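Toy library in Vedbridge opens its doors again

November 1, 2025

I've been hearing about the Vedbridge toy library coming back for so long that I'd half stopped believing it, but I went by this morning and the lights were on, the kettle was on, and there was a line of strollers down the hallway all the way to the restrooms! It closed in the spring when the old building on Firkari Street was sold, and everything went into storage in somebody's garage. Now it has two rooms upstairs at the Tahiri Center, with big windows and (hooray) an elevator.

If you've never used it, it works just like borrowing books. You sign up, you pick out toys, you take them home for 22 days, and then you bring them back and pick out something else. My own two went through a train phase, a drum phase and a very long puzzle phase without me having to buy much of any of it.

Silvana Guimarães has been running the sorting since early October, and she let me sit in for a while as the last of the soft toys were gone through. Her system is pretty simple. Everything gets a look at the seams first, then the eyes and noses get a good tug, and then it goes in a bin by size. Anything with a split seam goes home with her for mending. The little ones, the kind that fit in a coat pocket, are the ones she fusses over most, and they're also the ones kids ask for by name.
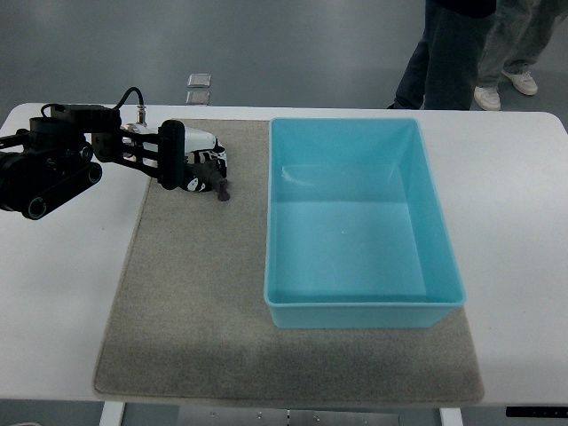
I asked her which toys get borrowed most and she didn't even have to think. "Animals with stripes or spots," she told me. "I could fill a shelf with plain brown bears and they'd all still be there in the summer." I have to say I felt a little sorry for the bears, so we took one home.

There are 80 families signed up already, which is more than they had before the move, and Natanael Camargo at the front desk was writing out new cards the whole time I was there. He says the wooden toys and board games are all on the shelves now, but the ride-on toys won't be ready for another couple of weeks. A few of them need new wheels, and the parts they ordered from Trunatmont came in the wrong size. If you have a hex wrench set and a free evening, he'd love to hear from you.

Membership is $11 a year per family, and you can borrow up to four things at a time. Bring something with your address on it when you sign up. They're happy to take donations of soft toys too, as long as they've been through the wash and the tags are still on, but please don't leave bags outside the door overnight (the hallway gets locked and they end up in the rain).

Parking is in the lot behind the center. Use the side entrance, go up one floor and turn left at the coat hooks.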